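Nirnmont Tableware Working Group
Minutes of the meeting held on 30 October 2022
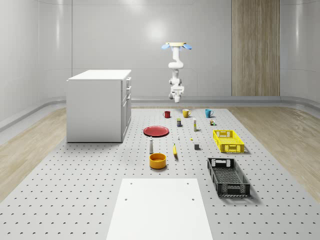 Household objects on a gray perforated platform, with a row of mugs at the back.

Present: representatives of Arero (retail), Moltier (kiln and glaze supply), Marciniak (packaging) and the Nirnmont pottery (production, quality, dispatch). The production representative took the chair.

Apologies: Moltier technical sales.

1. Minutes of the previous meeting

The August minutes were accepted with one correction. Under item 4, "foot ring" should read "handle join". The drying fault reported at that meeting was at the lower join only.

2. Matters arising

2.1 Drying room. The second fan has been moved to the far wall as agreed. Quality reported that ware on the lower racks still dries more slowly than ware on the upper racks. Production will rotate the racks at shift change until the duct has been extended. The duct quote has been received and is with accounts.

2.2 Backstamp. The revised stamp is in use on all new ware. Stock carrying the old stamp will be sold through under the existing item codes. Arero asked that the two stamps should not be mixed within a carton. Dispatch confirmed that the picking list already separates them.

2.3 Seconds. No change. The grading sheet stays as issued.

3. Dishwasher test results

Quality presented the results of the test on the standard mug in the matte finish. The batch consisted of 263 pieces drawn from normal production. Of these, 39 showed visible loss of finish at the rim by the end of the test. Loss on the body was slight and was not recorded as a fault. No crazing was found.

The failed pieces were traced back by firing ticket. Most came from the top shelf of the kiln car. Moltier considered that this points to underfiring at the top of the load and that the glaze batch itself is probably sound. Production did not fully agree and noted that the top shelf is also glazed last, when the bucket has been standing longest and the glaze has started to settle.

It was agreed that the two explanations can be separated without much extra work. Production will glaze one set for the top shelf at the start of the run and one at the end, and will mark the foot of each piece before firing. Witness cones will be placed on every shelf for the same loads. Moltier will supply the cones at no charge.

Arero asked whether matte ware already in its warehouse should be held. After discussion it was agreed that it should not be, as the fault affects appearance and the glaze surface remains intact. The product page will carry the words "hand washing recommended" until the next results are available – Arero to draft, quality to approve.

Action: production (marked loads), Moltier (cones), Arero (page text).

4. Handle joins

Quality reported that joint failures have dropped since the slip was thickened. Remaining failures are hairline cracks on the inside of the lower join, found at bisque inspection. They are easily missed under the present lamp. A lower-angle lamp has been tried at one bench and the inspectors prefer it. Production has no objection to fitting the same lamp at the other benches, provided the cables are run under the bench and kept off the floor.

The pull test was discussed. The current method loads the handle vertically with the mug inverted. Marciniak pointed out that damage in transit usually comes from a sideways knock, which the method does not represent. Quality will write up a side-load method and bring it to the next meeting. The vertical test will continue in the meantime so that results stay comparable.

Action: quality (method), production (lamps).

5. Packaging

5.1 Divider. Marciniak tabled a revised divider for the mixed carton. The slot has been moved off center to leave room for the handle, and the top edge is now level with the rim of the mug. The earlier divider finished below the rim and allowed pieces to touch when the carton was tipped.

5.2 Drop test. The revised divider was put through the drop sequence with 5 cartons. There were 2 breakages, both in the same corner position and both following the edge drop. Marciniak proposed a folded pad in the corner cells. Dispatch was concerned about packing time, since loose pads are often left out when the line is busy. Marciniak will look at a pad formed from the flap of the divider, so that it cannot be omitted.

5.3 Tape. Paper tape has been used on all outgoing cartons for the past quarter. Dispatch reported poor adhesion on cartons stored near the loading door. These will be brought inside the day before packing.

5.4 Labels. Arero requires the carton label on the short side, lower left. Some recent deliveries were labeled on the long side. Dispatch has corrected the packing instruction and replaced the copy at the bench.

Action: Marciniak (integral pad), dispatch (carton storage).

6. Range changes

Arero wishes to drop the small saucer and keep the plate and bowl sizes as they are. Production asked for the saucer molds to be kept for replacement orders. Agreed. The item will be shown as discontinued in the trade list and made to order only.

A request for a larger mug was discussed briefly. The present shelf spacing in the kiln would take the extra height with little clearance. Production would prefer to gain volume from the diameter, but Marciniak noted that this would require a new divider and probably a new carton. No decision. Arero will provide a target capacity before further work is done.

7. Glaze supply

Moltier gave notice that one of the frits used in the gloss white will be replaced by an equivalent from a different source. Test tiles were passed around. The new tiles appeared slightly cooler in tone beside the old ones, although the difference was hard to judge under the meeting room lighting. Quality will compare them in the color booth and reply in writing. The change will not be made in production before that reply – Moltier confirmed that existing stock is sufficient.

Action: quality (color comparison), Moltier (hold change).

8. Any other business

8.1 Firing tickets. Several tickets had the shelf position left blank. Production will reprint the form with the shelf box at the top.

8.2 Clay reclaim. Dispatch asked that the reclaim bins not be left in the aisle by the pallet scale. Noted by production.

9. Next meeting

To be fixed once the marked loads have been fired and tested. Papers to be circulated one week in advance.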